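Arnbridge Repair and Reuse Room: where we've got to since April

November 21, 2023

Hi Yaqin,

You asked for something longer than my usual two lines, so I've made a pot of coffee and I'm going to tell you everything, including the parts that are a bit dull. The spreadsheet with the spending will come separately (I'm still chasing one receipt for the shelving) and this is the version with words in it.

First the big news, which you've half heard already. The electronics bench is up and running! When I wrote in April we had a corner with a folding table and a lamp that only worked if you leaned on it. Now we have two proper white tables, good light over both, a bank of wall sockets that a real electrician put in, and drawers that open. I can't tell you what a difference it makes to be able to put a board down and find it in the same place the next morning.

The donated stock from Moschos arrived in the summer, and there was a lot more of it than they'd said. We were told to expect a few crates of old control boards and leads. What turned up filled the hallway — 249 boards by the time we'd gone through the lot, plus cables, connectors, base plates, and a whole carton of power bricks that we've mostly had to send for recycling. Sorting it ate most of July. I'd budgeted two weeks for that and it took closer to five, so that's the main reason the parts library opened late. I'd rather you heard that from me than worked it out from the dates.

The way we sort now is pretty simple. Anything with cracked insulation or obvious burn marks goes straight in the recycling bin. Anything that looks sound gets wiped down, tagged, and put on top of a clear storage box with whatever leads belong to it, and it stays there until somebody has checked it over. Once it's been checked it goes in the box and the box goes on the shelf. We did try opaque bins at first because they were cheaper, and it was hopeless, everyone kept pulling out the wrong one. The clear ones cost us a little extra and I moved the money over from the printing line, as we agreed on the phone.

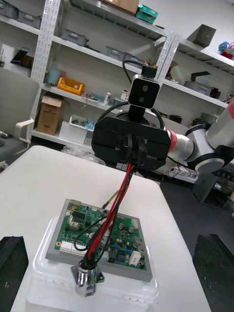
The leads have been a bigger job than the boards, if I'm being fair. A board just sits there, but wires get tangled, they get separated from whatever they came with, and the connectors on the ends come in so many shapes that matching them up is a hobby all by itself. Red and black pairs are everywhere and they all look alike in a heap. Our rule now is that a lead never leaves its board until both have the same tag number on them. It slowed us down for a week or so and then it sped us up a lot, and I've stopped finding mystery cables in my coat pockets.

We've also been learning about round metal connectors, the kind with a square flange for mounting on a panel. They're sturdy and people love them for amplifier projects and model railroads (I had no idea how many model railroads there were in this town). We set them aside in their own tray and they're usually gone by the end of a Saturday. If Moschos ever has more, we'd take them gladly.

On the people side, the Saturday sessions are going really well. We've had just over 100 different visitors through the door since the bench opened, and a good chunk of them come back. There's a pair of sisters who are rebuilding a radio their grandfather left them and who have now taken over the end of one table more or less permanently. There's a retired bus mechanic who came in to have a toaster looked at and ended up rewiring our lamp. The school group from Draleck came twice in October and I'd love to get them on a regular slot in the new year, but that depends on their transport, and transport depends on a budget that isn't mine.

Some things that haven't gone so well. The labeling machine was a bad buy. The labels peel off anything with a ridged side, and all our storage boxes have ridged sides, so we've gone back to paper tags and string. The parts catalog is also behind. I promised you a full searchable list by now, and what we have is a shared sheet that covers the boards and only some of the leads. Udex have offered to host the real thing for free if we can give them clean data, and getting the data clean is what I'll be doing for most of December. I think it's doable, though I'd like to have another pair of hands for the typing.

Money, briefly. We're under on tools, over on storage, and just about level everywhere else. There's $500 left in the equipment line and I'd like your okay to spend it on a second magnifier and a decent set of small pliers. At the moment there's one good magnifier and a line of people waiting for it, and the pliers we have are the sort you'd use on a fence. If you'd prefer I held that money back until the spring, I can live with it, but please do let me know before the 2 week holiday break so I can get the order in.

What's next: the catalog, as above. A short beginners' evening on reading the markings on chips and capacitors, which people keep asking for. More shelf space along the back wall, if the landlord says yes to drilling (he's thinking about it, and has been since September). And I want to write up our sorting routine properly so that the next group who gets a hallway full of boards doesn't have to invent it all over again.

You're very welcome to come by on any Saturday. We open at ten, there's always coffee, and I promise to find you a chair that isn't holding a box.

Thanks again for sticking with us through the slow start — it's meant a lot to everyone here.

Last updated: November 21

3 comments · 14 shares

Recent updates
Summer sorting diary: what was in the crates
Saturday sessions: what to bring and what to leave at home
Wanted: clear boxes with lids
Our first visit from the Draleck school group
Paper tags, string and other low-tech wins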